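29th October
Cell notes, picking bench, Hosska

Second week of the bin trials for the Trirnamon job. Mixed blocks, red and green, in the sloped bin clamped to the table. Target is 600 picks per shift without a person standing at the bench. Sorting by hand currently takes one operator for most of a shift, plus cover for breaks.

Gripper finger clearance is still the main limit. Blocks lying parallel and close together leave little room for the lower finger, and a block near a sloped wall forces a steep approach. I lowered the approach speed for wall picks and left the rest alone. Run counter stood at 2602 when I stopped. Cable routing over the wrist to be checked before the next long run.
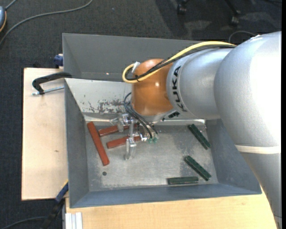
The night operators asked whether they would still be sorting in January or only clearing faults, and one remarked that clearing faults for eight hours is a worse job than sorting. I have no figure to answer that with. The log shows 22 stops on the last long run, most of them short, but each one means walking over from the packing line and back.

Changes to the work so far: the operator no longer lifts parts out of the bin, but now resets the cell, tops up the bin and signs the fault sheet. Training at Ukgate took 4 hours per person and did not cover jogging the arm clear of a wall. It should. Cha line wants the same cell; suggest they wait for the stop rate to come down.

To do: log walking time per stop. Move the reset button nearer the packing line. Ask for a second training slot.

3 comments | 4 shares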